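인쇄하기 | 이메일로 보내기

브릴트몬트(Briltmont) 뜨개 공방 공개일 방문기

저는 한국에 산 지 팔 년째인 사람이고, 뜨개질은 삼 년 전에 배웠습니다. 한국어로 긴 글을 쓰는 것은 아직 천천히 합니다. 틀린 표현이 있으면 너그럽게 읽어 주십시오.

12월에 브릴트몬트 공방이 하루 동안 문을 열었습니다. 평소에는 주문을 받은 물건만 만들고 손님을 들이지 않는 곳입니다. 신청은 인터넷으로 했고, 제 접수 번호는 347번이었습니다. 번호를 보고 사람이 아주 많겠다고 걱정했는데, 한 번에 15명씩만 들어가게 해서 안은 조용했습니다. 저는 오전 열 시 반 차례였습니다.

공방은 버스 정류장에서 언덕을 조금 올라가야 합니다. 간판이 작아서 저는 한 번 지나갔다가 다시 돌아왔습니다. 입구에서 신발을 벗고 덧신을 신습니다. 제 발에는 덧신이 작아서 뒤꿈치가 계속 나왔습니다. 발이 큰 분은 두꺼운 양말을 가지고 가시기를 권합니다.

먼저 들어간 곳은 실을 보관하는 방이었습니다. 여기에서는 스텡피엔(Stępień)이라는 작은 방적소의 실을 많이 쓴다고 안내하시는 분이 설명했습니다. 이 이름을 한국어로 어떻게 적는지 저는 확실하지 않습니다. 안내하시는 분은 그냥 "그 폴란드 실"이라고 불렀습니다. 색에는 이름이 없고 번호만 있습니다. 791번은 겨자색이고 573번은 가지색인데, 저는 집에 와서도 573번을 계속 생각했습니다.

그다음에 굵은 실로 뜬 물건을 만져 볼 수 있었습니다. 제가 제일 좋아한 것은 자주색 편물이었습니다. 코가 통통하고 땋은 머리처럼 비스듬하게 줄을 지어 있습니다. 솟은 부분은 밝은 자두색으로 보이고 코와 코 사이의 들어간 곳은 가지 껍질처럼 어둡습니다. 실이 조금 윤이 나기 때문에 색이 더 깊어 보이는 것 같습니다.

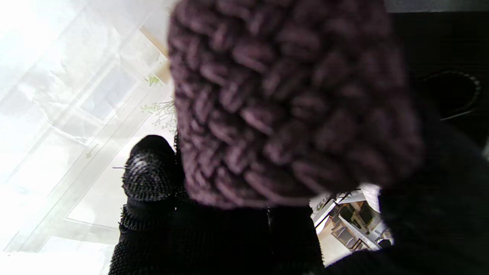 창가에서 본 자주색 굵은 실 편물

저는 이런 굵은 실을 잘 쓰지 못합니다. 집에서 목도리를 한 번 떴는데 무거워서 점점 늘어났습니다. 그래서 안내하시는 분에게 물어보았습니다. 대답은 간단했습니다. 바늘을 한 호수 작은 것으로 바꾸고, 완성한 뒤에 절대로 걸어서 보관하지 말고 눕혀 두라고 했습니다. 저는 그동안 목도리를 문 뒤의 고리에 걸어 두었습니다. 부끄러웠지만 물어보기를 잘했다고 생각합니다.

실의 가격도 물었습니다. 공방에서는 따로 팔지 않고, 도벡스(Dovex)라는 수입 가게에 봄쯤 들어올 수도 있다고 했습니다. 확실한 약속은 아니었습니다. 옆에 계신 분이 그 말을 수첩에 적으시기에 저도 따라서 적었습니다.

두 번째 순서는 소품을 보는 시간이었습니다. 저는 사실 옷보다 소품에 관심이 많습니다. 옷은 몸에 맞추어야 하므로 어렵고, 소품은 조금 틀려도 쓸 수 있습니다. 둥근 신발 모양의 올리브색 편물이 있었는데, 골이 있는 무늬였습니다. 초록색이 너무 진하지 않아서 마음에 들었습니다. 회색 무늬가 있는 하얀 대리석과 같이 보니 색이 더 차분하게 느껴졌습니다. 우리 집 식탁은 갈색이라서 같은 느낌은 나지 않을 것입니다.

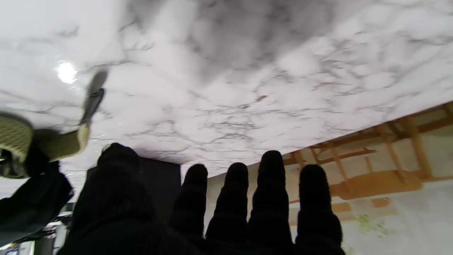 골이 있는 뜨기는 저도 할 수 있는 몇 가지 중의 하나입니다. 겉뜨기와 안뜨기를 바꾸어 가며 뜨면 됩니다. 그런데 둥글게 마무리하는 부분에서 저는 언제나 구멍을 만듭니다. 이것도 물어보고 싶었지만 다른 분의 질문이 길어져서 시간이 없었습니다. 그분은 아기 모자에 대해 아주 자세하게 물으셨고, 듣는 것도 공부가 되기는 했습니다.

마지막에는 십 분 정도 직접 떠 볼 수 있었습니다. 바늘과 연습용 실을 나누어 주었습니다. 제가 받은 바늘은 대나무 바늘이었고 제 손에는 조금 미끄러웠습니다. 열 코를 잡고 네 단을 떴을 때 끝나는 시간이 되었습니다. 뜬 것은 가져가도 된다고 해서 지금 제 책상 위에 있습니다. 컵 받침으로 쓰기에는 작고 버리기에는 아깝습니다.

나올 때 차를 한 잔 주셨습니다. 생강차였는데 많이 달았습니다. 의자가 부족해서 서서 마시는 분도 있었습니다. 이 부분은 다음에 조금 나아지면 좋겠습니다. 화장실은 건물 뒤로 돌아가야 하고 길이 어두우니 먼저 다녀오시는 것이 편합니다.

전체 시간은 한 시간이 조금 넘었습니다. 입장료는 없고, 원하는 사람은 루르키스(Lurkis) 도안집을 살 수 있었습니다. 저는 한 권을 샀습니다. 설명이 모두 영어로 되어 있어서 저에게는 오히려 쉬웠는데, 같이 보던 분은 그림만 보고 뜨겠다고 하셨습니다. 첫 번째 도안이 실내화이므로 저는 그것부터 시작하려고 합니다. 실은 집에 있는 남색을 쓸 것입니다.

인쇄하기 | 이메일로 보내기

댓글 4

털실고양이
저는 오후에 다녀왔어요! 생강차 진짜 달았죠 ㅎㅎ 573번 색은 저도 반했습니다.

코바늘초보
둥근 부분에 구멍 생기는 거는 코 줄일 때 실을 좀 더 당겨 보세요. 저도 그걸로 한참 고생했어요.

글쓴이
조언 감사합니다. 오늘 저녁에 당겨서 떠 보겠습니다.

언덕집
혹시 주차는 되나요? 어머니 모시고 가고 싶은데 언덕이 걱정이네요.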